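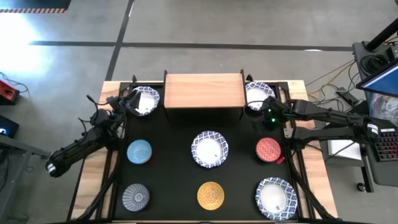 Ticket 74: Briefing transcript page truncated
Site: Jultberg
Component: Mamard (article import)
Opened: 14 April 2020
Status: Resolved, monitoring

Symptom: The education minister's press briefing displays the first 2 answers only. The remaining 5 are present in the newsroom draft but missing from the published page. The print view has the same fault.

Checked: Cache cleared on Amin, no change. Draft re-saved, no change. Import log shows the body field cut at 1,000 characters.

Cause: Field limit reset to default when the Vosumberg templates were installed.

Fix: Limit removed, article re-imported, all 7 answers now display. Older ministry interviews have not been checked. Editors to report any others under this ticket number.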